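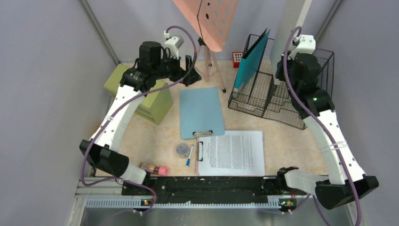 Booth 2, both arms over the desk task. The filing rack is one of the things you will be asked to deal with.

Call for Participants: Two-Arm Desk Tidying, Gripper and Controller Comparison

Rultora is looking for people with steady hands and a high tolerance for office supplies.

We are comparing two sets of gripper fingers and two hand controllers on our paired-arm booths at the Dasthorpe site. The job of the arms is to tidy a desk. The job of the participant is to drive the arms. We already know how our own engineers do at this, and we have stopped inviting them, as they all drive the same way and then argue about the results.

What you would be doing

You sit next to the booth with a controller in each hand and move both arms at once. A session is made up of short tasks with ordinary desk things: standing a folder up in a wire rack, sliding a clipboard out from under another clipboard, picking up a marker, putting a small bottle back on its base. The bottle is harder than the folder. The marker is harder than the bottle. Clipboards are in a class of their own, and you will form opinions about them that you did not have before.

Each participant uses both controllers and both sets of fingers. The order is drawn for you, so please don't ask to start with the one your friend liked. After each block you fill out a short form on effort, comfort and how much you wanted to throw something. (The form words this differently.)

The arms move slowly and stop when you let go of the grip switch. You stay outside the booth while they are powered. A member of staff resets the table between tasks, so you are spared the only part of the work that resembles real tidying.

Who we are looking for

Adults 18 and over who can sit comfortably for the length of a session and use both hands. Glasses are fine. Left-handers are very welcome -- we are short of them, and one of the controllers was plainly designed by someone who had never met one.

No experience with robots is needed. Experience with video games is neither required nor as useful as you are hoping. If you have driven a Rultora arm before, or worked on the Isano controller in any capacity, we can't take you for this round, though we are glad to hear from you about later ones.

Please don't apply if you have a wrist or shoulder injury that is still healing. The controllers are light, but 16 tasks is a lot of small movements.

Time and pay

Two sessions of 2 hours each, on separate days, with a break in the middle of each one. Pay is $71 per session, sent after your second visit. If you have to stop partway through a session, you are still paid for that session. Parking is free in the Cosgrove Street lot. The coffee is also free and priced correctly.

What we record

We log arm positions, gripper openings and controller input, and cameras record the table. Your name is kept apart from the logs, and your face is not part of the recording. Anything you say out loud to a clipboard stays between you and the clipboard, as we do not record sound.

How to apply

Write to Chie Kaneko at the Rultora test desk with "Desk study" in the subject line. Tell us which hand you write with, which times of day suit you, and whether you have used any kind of remote-controlled machine. A few sentences will do. Applications over 500 words will be read, but with a sigh.

Sessions run through August 2020. You will get a reply either way, along with the consent form and directions if we have a place for you. Read the form before you come, and wear sleeves that stay where you put them.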